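Simulated arm won't pull the red peg out of the fixture, works maybe one time in three

Posted in Classroom Robotics
14 comments
Share 30

utum_bench_2

I'm in the second-year automation class at Cistthorpe and our group is doing the peg task for the Nillard student round. We don't get any time on the real arm until the sim version passes, so for now it is all simulation. The job is simple to describe. The arm comes down over a gray fixture, closes on a small red peg, lifts it straight up and moves it away. Then it resets and does it again.

Our problem is the lift. The approach is fine every time. The fingers close, the contact flags go true on both sides, and then when the arm starts to rise the peg either stays where it is or comes up a little and tips over. I left it running through the evening and got 30 good lifts before I stopped it, out of far more tries than that. The pass mark for our class is 14 clean lifts in a row and our best run so far is five. 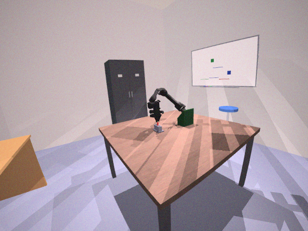 Donnelly_lab wrote underneath that the peg and the arm were probably both fine and that the first thing to check was the collision shape on the fixture, which in the class files is a solid block with no hole in it. I checked and our fixture does have the hole. It was made by the group before us and I haven't changed it.

Things I have already tried:

Raised the grip force from 14 to 30. No real difference, except the peg jumps sideways now and then.

Slowed the lift to half speed. A little better.

Turned the room lighting and shadows off in case it was a frame rate thing. No change at all, so I turned them back on.

Friction on the peg is whatever the default is. I don't know if the fingers have their own value. The physics runs separately from the drawing as far as I know.

Is there a usual order for working through this? The write-up is due at the end of October and we still have the placing half to do.

927 views
3 replies

Donnelly_lab

OK, if the hole is there then look at how big it is compared to the peg. If the group before you made the hole exactly the same width as the peg, the solver sees the two shapes overlapping by a tiny amount and pushes back on every step. That looks just like a peg that is glued in. Make the hole a little wider and try again before you touch anything else.

Then set friction on the fingers and the peg separately. In most engines the contact uses some mix of the two values, and if one of them is near zero the other one doesn't help much. Check which rule yours uses. It's in the settings page for materials.

Put the grip force back to 14. High force on a small light part is what makes it jump sideways.

Last thing is the timing. Contact flags going true only means the fingers touched. Wait until the finger positions stop changing for several steps and then start the lift. We had the same fault in our term project and the wait fixed most of it. What was left was the hole.

Helpful 14

perch_and_gantry

just attach the peg to the gripper with a fixed joint when it touches. everyone does it

Helpful 2

mill_road_robotics

You can do the fixed joint, but read your rules first. The sheet we were given for the Nillard round said grasps had to be by contact only, and one team had to redo their whole run over it. It also won't help you when you move to the real arm, which is the reason your class is making you do this.

I agree with the reply from Donnelly_lab on the hole. I would add two things.

Check the mass of the peg. Ours came in from the drawing program with the units wrong and weighed 1,000 times what it should have. The arm could still get it moving a bit, so it took us a long time to notice. Print the mass to the console at startup and you'll know right away.

Check that the lift is really straight. If your arm is moving in joint space from the grasp point to the next point, the fingertips follow a curve. With a tight hole that drags the peg against one wall and it tips as soon as it clears. Use a straight-line move for the first part of the lift and go back to joint moves once the peg is out.

Change one thing at a time and log the result with the setting next to it. You will want that table for the write-up anyway.

Helpful 30

utum_bench_2

Thanks. The hole was exactly the width of the peg. I made it wider, put the force back to 14 and added a wait before the lift. We are getting nine or ten in a row now. The mass was fine. I haven't done the straight-line move yet because our planner needs a different call for it and another person in the group wrote that part. Will post again once that is in.

3 people are following this
Share 30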